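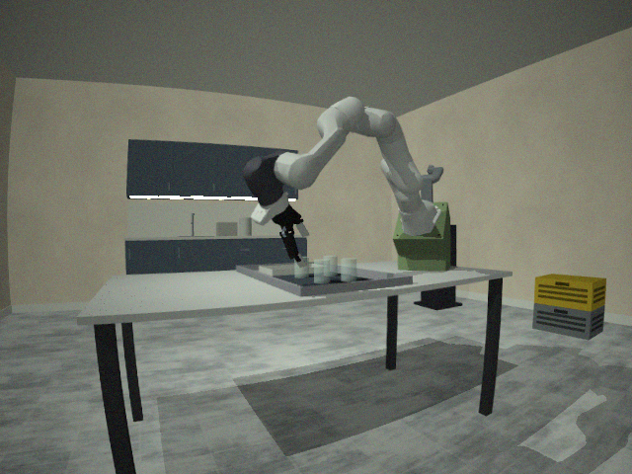 Dernière modification de cette page : mars 2021

Nous étions partis de Selau un peu avant neuf heures, avec le thermos calé entre les sièges et la vieille carte routière sur les genoux de Glenys, qui ne fait aucune confiance aux appareils qui parlent. Il avait gelé dans la nuit et les fossés étaient encore tout blancs, mais le soleil montait derrière les peupliers et on sentait bien que la journée serait belle. De Selau à Ginden il y a 58 kilomètres par la route des crêtes, un peu moins par la nationale, et bien sûr nous avons pris les crêtes !

Je n'étais pas retournée de ce côté-là depuis des années. La descente après le col m'a paru plus raide que dans mon souvenir (ou bien c'est moi qui freine davantage), et puis, passé la chapelle, la vallée s'ouvre d'un coup, avec ses prés en lanières, ses granges au toit presque jusqu'à terre et la rivière qui fait des lacets au milieu. Nous nous sommes arrêtées au petit parking pour boire notre café. Un tracteur nous a dépassées, le chien assis bien droit sur l'aile, et le conducteur nous a saluées comme si nous étions de la famille.

Le but de la sortie, c'était la journée portes ouvertes du moulin Sternberg, que j'avais repérée sur une affichette à la boulangerie. Je m'attendais à trois curieux et un panneau explicatif : il y avait déjà plus de 50 voitures dans le pré à notre arrivée, et il a fallu se garer tout au fond, près des ruches, et revenir par le chemin en évitant les ornières. Prenez de bonnes chaussures. Glenys avait mis ses mocassins beiges et je n'en dirai pas plus.

Le moulin a 200 ans et il tourne encore, pas tous les jours mais assez pour fournir en farine deux boulangeries et la ferme Watkins, un peu plus haut dans la vallée. C'est Teodoro Ochoa qui le tient et qui menait la visite, un homme grand, très doux, obligé de se baisser à chaque porte. On entre par groupes de sept, l'escalier étant ce qu'il est, et pendant que l'on attend son tour il y a un banc au soleil contre le mur, avec le bruit de l'eau juste derrière. J'y serais bien restée la matinée.

À l'intérieur, on commence par le bas, là où la roue entraîne le gros engrenage en bois. Quand il a levé la vanne, tout le plancher s'est mis à trembler doucement, une petite fille s'est agrippée à ma manche en me prenant pour sa grand-mère, et nous avons bien ri toutes les deux ensuite. À l'étage, on voit les meules et la trémie, et monsieur Ochoa nous a fait plonger la main dans la farine qui sortait, toute tiède. Il nous a raconté qu'on retaillait les meules à la main, l'hiver, et que son prédécesseur reconnaissait à l'oreille quand elles étaient trop serrées. Lui dit qu'il se fie surtout à l'odeur. Quelqu'un a posé une question très savante sur le débit de la rivière et je dois avouer que j'ai regardé par la lucarne pendant la réponse.

Pour déjeuner, on pouvait acheter sous l'auvent une soupe de pois cassés et du pain du moulin, avec un fromage de chèvre de chez Watkins, frais, à peine salé, dont nous avons repris sans honte. Les tartes aux pommes étaient parties avant midi et demi. Si vous y tenez, commencez par là et faites la visite après !

Au retour nous avons pris par le bas, le long de la rivière, en nous trompant une fois à l'embranchement du pont (la carte date un peu). Cela nous a valu un détour par un hameau dont je n'ai pas retenu le nom, avec un lavoir et des jonquilles partout sur le talus. J'ai rapporté deux sacs de farine bise et un de sarrasin. Le premier pain était un peu compact, mais le second a très bien levé, et Glenys est venue en chercher la moitié le soir même.

Pour ceux qui voudraient y aller : l'entrée était libre, avec une boîte pour les dons près de la porte, et l'on ne prend pas la carte au comptoir de la farine.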